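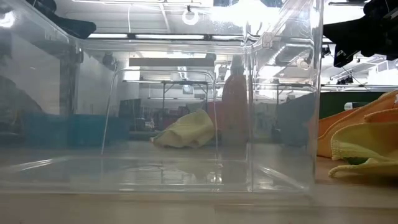
How long should a reusable cleaning cloth last before it goes in the bin? Up to 2,000 wipes if it is a mid-weight microfibre, and far fewer if it goes through the wash with fabric softener.

I have been keeping a tally since July. The test pieces are an Amel 300-series and a Vieira twill, both bought at full price. Each gets the same laminate bench, the same diluted detergent and a 40-degree wash with no softener. I count one wipe as a full pass there and back.

The Vieira started leaving streaks at 984. Under a hand lens the split fibres had matted at the fold lines, and the centre was still fine. Refolding it in eighths bought a little more time – not enough to change the ranking. The Amel is still going, though the colour has faded and one hem has let go.

Ankica Babić wrote in to ask about tumble drying. Low heat is all right. High heat fuses the polyester tips and the cloth starts to skate over water, so I line dry mine in the shade.

Cellulose sponge cloths are next. They dry stiff and tend to crack along the crease, so the count may need a different end point.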